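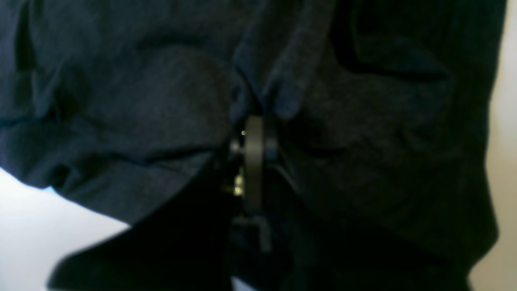
Navy fabric item, item 2 on the agenda.

Wisbridge Workroom Users Group
Minutes of the meeting held March 14, 2024

Present: Lucinda Montoya (chair), Dwayne Whitlock, Birdie Nguyen-Tran, Trinity Doucet (minutes).
Apologies: Rangi Trevaskis.

1. Minutes of the February meeting
Accepted with one correction. Under storage, "shelf 3" should read "shelf 9". Matters arising were taken under the items below.

2. Clothing and fabric
Birdie reported that dark garments are still being put away bunched. The group agreed that soft items are to be shaken out, laid flat and folded before they go on the shelf. Heavy creasing makes it hard to tell a shirt from a sweatshirt without lifting it out of the stack. Dwayne asked whether dark and light fabrics should be kept apart. Agreed, dark to the left.
The stock list stands at 192 pieces. Birdie will recheck it after the next sort and strike out anything without a label number.
Action: Birdie Nguyen-Tran.

3. Cabling under the desk
Dwayne had looked at the space below the desk. The power strip is mounted and can stay in its present position. The cables in front of it hang in loops and cross each other, so a single plug cannot be followed by eye from one end to the other. He proposed the following order of work: label each cable at the plug, switch off at the strip, unplug, separate the black cables from the white, then tie them back in two runs.

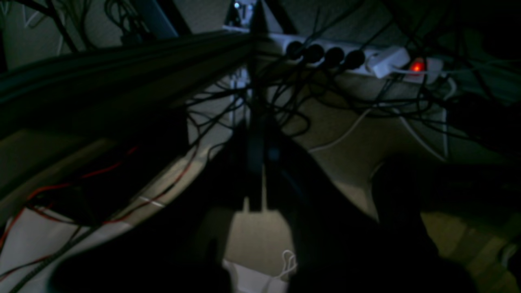 Lucinda asked that labels go on both ends, as the far ends are the ones people pull. Dwayne agreed and will use the Rolis wrap labels already in the drawer. The work needs the desk clear for roughly 3 hours. No new sockets are requested. Trinity noted that job 2919 on the repair sheet covers the same work and should be closed when the cables are tied – not before.
Bags are not to be kept on the floor under the desk. Anything left there goes to the shelf by the door.
Action: Dwayne Whitlock.

4. Tables
Trinity raised the seam between the white tabletops. The proposal was to check the height on both sides with a straightedge and adjust the feet if needed. Rangi had sent a note offering the Birkell level. Accepted.
Tops are to be wiped with a damp cloth only. The spray cleaner from Okonkwo is withdrawn from this room until the data sheet has been read. Birdie asked for the tops to be left clear at the end of each session, including small flat items, which are easily missed at the back. Agreed.

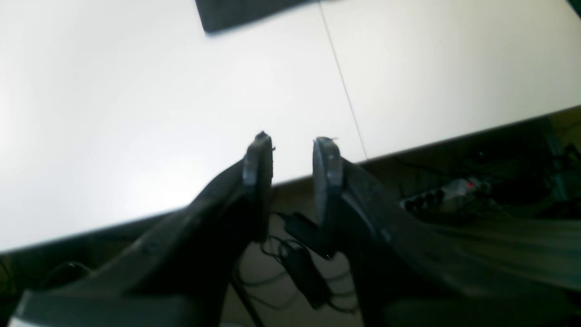 Page last changed by T. Doucet – item 4 wording amended, item 5 added

Action: Trinity Doucet to check the seam with Rangi Trevaskis and report the reading.

5. Any other business
Lucinda asked for the folding instructions to be cut to one page and fixed at eye height. Dwayne will print it.
A request for a second rail for hanging garments was deferred until the stock list has been rechecked.

Next meeting: date to be set by the chair when the cable work is finished.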